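Unit 3 handout: What the hand costs, and what everything else costs

Most of you will be asked for a number before you are asked what the robot is for. Give one too early and you will be living with it in February, when the invoices for cables arrive.

Start with the quote. Mulley and Vanbridge both sell a five-figure hand, and both quote it bare. The mounting flange is a separate line. So is the controller license, the second year of support, and the crate it has to go back in when a finger needs repair. Read the exclusions page first. It is usually the best-written part of the document.

Work through your budget in this order:

Hardware, with shipping both ways.
Wear parts. Fingertips are consumables, so budget them like printer ink, with the same resentment. The Luik plan assumed 2 sets a year and went through 12.
Floor space, table, covering, screens. Cheap, and always forgotten.
Test objects.
Staff hours. Take your guess and add 40 percent. Then have someone who has done this before laugh at it.

On test objects. Catalog sets are tidy, matched and priced for people with grants. For early grasp trials a shopping bag does most of the same work, provided the contents differ in ways that annoy a hand: stiff box, floppy toy, crinkly wrapper, thin flat thing, rope. Buy duplicates of anything soft, and write the replacements into year two.
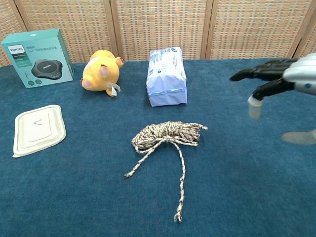

Fig. 1. Household test objects on carpet, hand open at right.

Look at the rope and the flat tray and ask which you would rather promise a funder. Then put the other one in the proposal too, under "stretch goals."

For next session: take the Pirkilmont budget from the course folder and find the 3 costs it leaves out. One is on the last page — the author mentions training and then never pays for it. Bring your revised total on a single sheet, with contingency shown as its own line and not hidden in "miscellaneous."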